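How a Power Strip Works

A power strip turns one wall outlet into several. It is a long plastic case with a row of openings on top and a single cord at one end. The cord plugs into the wall. Lamps, chargers and computers plug into the case.

A power strip does not make electricity. It only shares out what the wall outlet supplies.

What is inside

Under the plastic, long strips of metal run from one end of the case to the other. They are called bus bars. Each opening sits over the bus bars, and small metal springs grip the prongs of a plug when it is pushed in. Electricity arrives through the cord, travels along one bar, passes through the lamp or charger, and returns along another bar. In many strips a third bar is the ground. It gives stray electricity a safe path if something breaks.

The case is plastic because electricity does not flow through plastic easily. A material like this is called an insulator. The cord has an insulator too, wrapped around each copper wire inside.
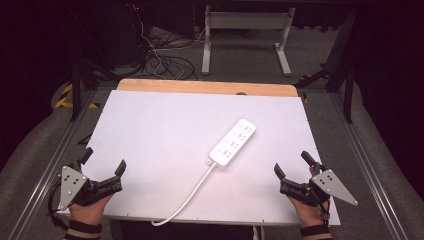
Openings are not the same everywhere. Different countries use plugs with different numbers and shapes of prongs, so some strips are made with openings that accept more than one kind. The plug must still match the voltage of the device. An opening that fits is not proof that the device is safe to use there.

How much can one strip carry?

The power a device uses is measured in watts. To find out how much a strip is carrying, add the watts of everything plugged into it. A game console using 531 watts and a small heater using 500 watts would add up to 1,031 watts.

Every strip has a limit printed on its label. If the total goes over the limit, the wires get hot. Many strips have a circuit breaker, a switch that turns the power off by itself when too much is flowing. Heaters use so much power that they should go straight into the wall.

Rules for using one

Ask an adult before plugging in or moving a power strip.
Never plug one power strip into another.
Put nothing into the openings except plugs.
Keep the strip away from water.
Do not run the cord under a rug. Heat collects there.
Hold the plug to pull it out, never the cord.
If the cord is cracked, stop using the strip and tell an adult.

From the Lirnen home science pages, unit 7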